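12th December
By the Makholm Interaction Group

4.2 Demonstration at the Steinbach open day

The second part of the study was carried out during the October open day at the Steinbach site, where the Gimon table-setting task was shown to the public. The session lasted two hours and was attended by 32 registered visitors. Its purpose was to find out whether people with no training in robotics could follow the work at hand and describe its aim in their own words.

The demonstration used the hand-held version of the Endelura grippers. The demonstrator holds one gripper in each hand and handles the tableware only through the gripper fingers, so that visitors see the same type of contact that a robot arm would later make. Each gripper carries a white marker plate with black marks and is connected by cable. Figure 3 shows both grippers held on either side of the tray, with a knife and fork along its left side and the plate on a striped placemat behind it.

Visitors stood behind a line and were asked to remain quiet during each run. Between runs they were free to put questions to the staff. Most questions dealt with the cutlery -- in particular, how a thin handle can be lifted from a flat surface -- and few dealt with the plate. Several visitors assumed that the grippers were moving by themselves, and the opening talk was changed accordingly for the afternoon group.

Written comments were collected at the exit and coded by two members of the group working separately. Differences were settled by discussion. Comments on the catering and on parking were set aside.

Figure 3. Hand-held grippers at the tray during the table-setting task.

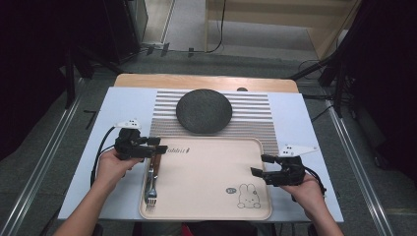 4.3 Visitor comments

Comments were sorted by the part of the task they mentioned. Remarks on the speed of the work formed the largest group, followed by remarks on the cutlery.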